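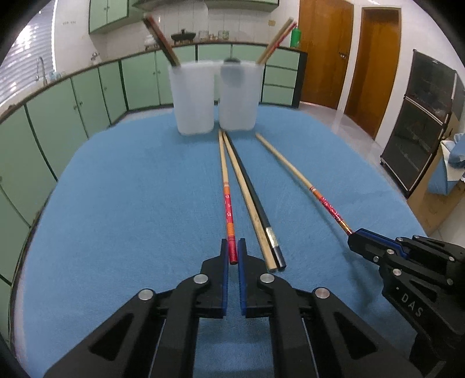 Chopsticks on the blue cloth, with the patterned red ones in among the plain and the black.

I have been meaning to sort out the chopsticks since we moved to Cabrera Street, and in June I got as far as putting them all on the table. The drawer they lived in had stopped closing. Every time I wanted two the same I ended up on my knees with a handful of odd ones, and dinner going cold on the hob.

We have three kinds, more or less. The plain wood ones came in a big packet from the supermarket, years ago, and they are the ones we use most days. They are light, they don't slide, and I don't mind if one gets scorched stirring noodles. The black ones were for when people came round. The patterned ones, red at the thick end with bits of orange, were a present from Cuiping Xia when I left my old job. She had noticed me eating my lunch with a plastic fork and said nothing for 2 years, then handed me a box of chopsticks on my last day.

I like hers best to look at, but the plain ones are easier for picking up anything small. Peanuts are the test in our house. My son can do 30 in a row with the plain ones and gives up on the black ones at 6.

The sorting itself is dull. I lay them all the same way round, thin ends away from me, and look along them. Any that are bent show up quickly. Then I run a thumb down each one to feel for splits, mostly near the tip, where the wood goes fuzzy after too much washing. Those go in the shed for tying up tomatoes. The painted ones I check for flaking, and I won't keep one that has started to lose colour at the eating end. After that it is a matter of finding partners, and there is always one left over with no match — this time a black one, which I have kept in case the other is behind the cooker.

I did the spoons as well while I was at it. We own far too many and use the same few. The metal ones go in the dishwasher and I never think about them. The black ones I wash by hand.
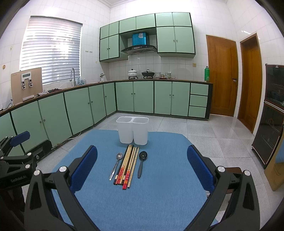 For storage I went back and forth for longer than it deserved. I had a tall pot for a while, a Skedell one in brown glaze, and it looked nice but it held water at the bottom and I couldn't get my hand in to clean it. You only find out what is down there when you tip it up. I also tried a tray in the drawer, with compartments, and the chopsticks were too long for it and had to lie across the top of everything else.

So now it's the white plastic holder, the sort that is two cups joined together. It isn't handsome. It does let me see how grubby it is, and it fits under the tap. Chopsticks go in one side and spoons in the other, and I put the chopsticks in thick end down so the eating ends aren't sitting at the bottom. My mother did it the other way up all her life and has told me so.

The cloth is an old one I put down for jobs like this. It's bright enough that pale wood shows up well against it, and it stops things rolling off on to the tiles. I found that out with a dropped chopstick and a bare foot, and I'd rather not go into it.

I have put the spare packet, unopened, on the top shelf with the rice bowls. When the plain ones in use get down to a few good pairs I'll open it and start again. The drawer is empty for now and it closes. My husband has already asked whether he can have it for batteries, and I said I would think about it.

Next job is the lids. We have a stack of pans and a separate stack of lids, and I'm not convinced they have ever met.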